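Moles, Freckles and Bumps: What's That on My Skin?

Got a little brown dot on your arm? Probably a mole. Almost everybody has some. Grown-ups can have up to 40!

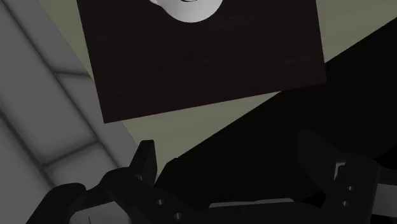 By the Umali Kids Health Desk
3 July 2019

So what is a mole? Your skin has tiny cells that make color. Mostly they spread out. Sometimes a bunch of them clump together and grow in one spot. Mole!

Freckles are different. Flat, small, lighter. They get darker in the sun and fade in winter.

Are moles bad? Nearly always no. Doctors call them benign (say it: buh-NINE). Means harmless. They don't hurt and you can't catch one from a friend.

New ones can show up while your growing. Normal.

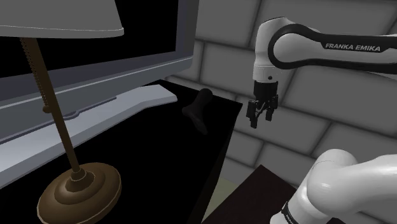
Some bumps aren't moles at all. Warts come from a virus, feel rough, and can spread. Skin tags are soft little flaps, mostly on older people.

Tell a grown-up if a mole:
- changes color or shape
- gets bigger fast
- itches, bleeds or hurts

A doctor will take a look, maybe with a special magnifier. Quick, doesnt hurt.

And don't pick! Picking makes it sore and germs get in. Hat, shade, sunscreen when it's sunny, starting in April or even sooner.

Next up: why do scabs itch?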